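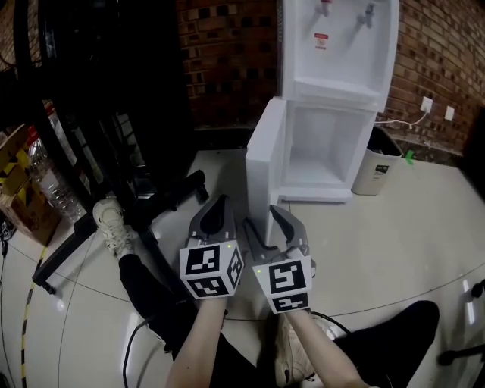 What goes wrong most often with an office water dispenser?

Dirt around the taps and in the space under them. The drip area is touched, splashed and leaned over all day, and it usually gets wiped only when someone notices a mark.

Chapter 4
The Water Corner

Chapter 3 dealt with desks and chairs, which belong to one person at a time. This chapter moves to the equipment everyone shares. We start with the water dispenser and the few things that tend to gather near it: the outlet, the wastebasket, the spare bottles and the cabinet underneath. Together they take up very little floor. In a small office they also produce a steady stream of complaints, and most of those complaints can be handled by a person with a cloth, a bucket and twenty spare minutes.

By the end of the chapter you should be able to choose a place for a dispenser, change a bottle safely, clean the taps and the lower cabinet, and write a simple care sheet that other people will follow.

Words used in this chapter

Drip tray: the removable tray or ledge below the taps.
Bottle-fed dispenser: a unit that takes its water from a large bottle and has no pipe to the wall.
Lower cabinet: the compartment in the base. Depending on the model it may be cooled, used for dry storage, or not meant for storage at all.
Care sheet: a single page that says what is cleaned, how often, and by whom.

4.1 Choosing the place

A dispenser needs a level floor, a wall outlet it can reach with its own cord, and room in front for one person to stand and another to pass. Do not run it from an extension cord. Keep the cord behind or beside the unit, where no one has to step over it, and leave the gap behind the unit that the maker asks for. Units that chill water give off heat at the back and run longer when they are pushed flat against a wall.

Brick walls need a little extra thought. Mortar joints hold dust, and splashes leave marks that are hard to wash out of bare brick. If the wall behind the taps is brick, check it during the monthly clean and brush it dry before using any water on it.

Chairs are a common problem. A rolling chair parked near the dispenser will be pushed into the unit sooner or later. Move the chairs first, then decide whether the corner is really too small.
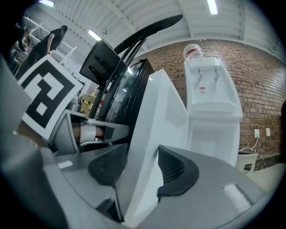
How far should a dispenser stand from computers and other electrical equipment?

Far enough that a dropped cup or a spilled bottle cannot reach them. In most rooms that means the next piece of furniture over should be something that can be wiped down, and power strips should be kept off the floor on that side.

4.2 Changing the bottle

A full bottle is heavy and has no good handle. The weight is the main risk, and water on the floor is the second. Read the steps below through once before you try them.

1. Follow the maker's instructions for switching off the unit, and let any hot tank cool.
2. Lift the empty bottle straight up and set it aside.
3. Wash your hands. Wipe the collar where the bottle sits with a clean, damp cloth.
4. Wipe the neck and cap of the full bottle before removing the seal. Bottles travel in trucks and stand in hallways, and the neck is the part that meets the water.
5. Bend your knees, keep the bottle close to your body and lift. If it feels too heavy, stop and ask for a second person.
6. Lower the neck into the collar and hold the bottle steady until it is seated.
7. Run a cup of water from each tap before switching the unit on again, and dry the floor.

Small drinking bottles are another matter. People stand them on top of dispensers, cabinets and monitors and then forget whose they are. Set a rule for them. One that works in many offices is that any bottle without a name is emptied at the end of the day.

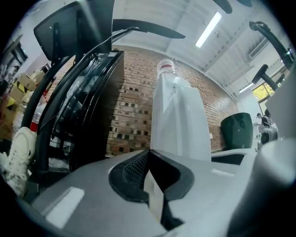
Figure 4.3. A clear plastic bottle with a red band near the neck, in a room with a brick wall.

4.3 A working example

Weltik is a design firm with 64 employees on one floor of the Rosenthal building. When Jae-hoon Ha took over the office there in February, the dispensers had no care sheet. The cleaning contractor wiped the outside of each unit. The taps and trays were left to whoever was using them, so in practice they were left alone.

Ha kept a log for 40 working days before changing anything. He wrote down each complaint and where it came from. Most were minor: a sticky tap, a full wastebasket, no cups. Two were more serious. A cord had been pulled partly out of its outlet, and a carton of milk had been forgotten in a closed cabinet over a long weekend.

His care sheet fits on one page. The taps and tray are on the daily list, the wastebasket is emptied daily and its liner changed at the same time, and the cabinet is cleared and washed every other week. Kyung-tae Tak, who manages supplies on the same floor, added a line for cups. The firm was using 825 a month and kept running out before the next delivery — so the sheet now has a minimum stock level next to the order number.

Notice what the sheet leaves out. It has no warnings and no pictures of dirty cups. Each line names a job, a day and a person. We will return to the wording of care sheets in 4.6.

4.4 Cleaning the lower cabinet

Empty the compartment completely before you begin. Wiping around the contents leaves the corners untouched, and the corners are where spills collect. Unplug the unit, open the door as far as it will go and put a folded towel on the floor below it.
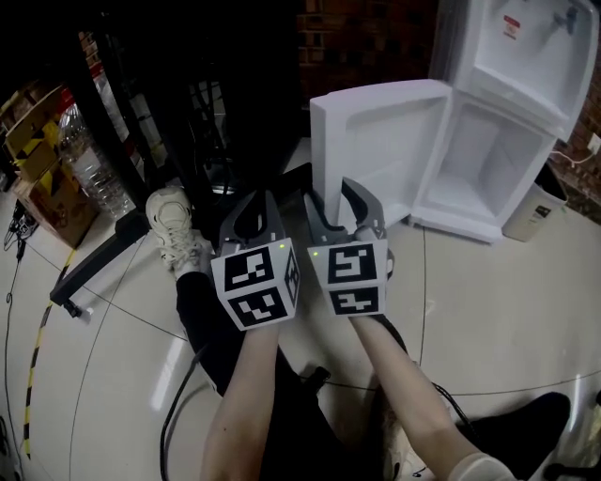

Wash the inside walls from the top down with warm water and a little dish soap. Go over any ridges or shelf supports with a soft brush, then rinse with a clean cloth and dry with another. The door seal, if there is one, should be done last. Pull it back gently with one finger and wipe inside the fold.

Do not use bleach, scouring powder or a metal scraper on plastic linings. Scratches hold dirt and cannot be polished out. For a smell that stays after washing, use a spoonful of baking soda in a quart of warm water and leave the door open until the inside is fully dry.

Before you close the door, check three points: the floor under the unit is dry, the cord is not pinched, and nothing has been put back that does not belong there. Then plug the unit in and sign the care sheet.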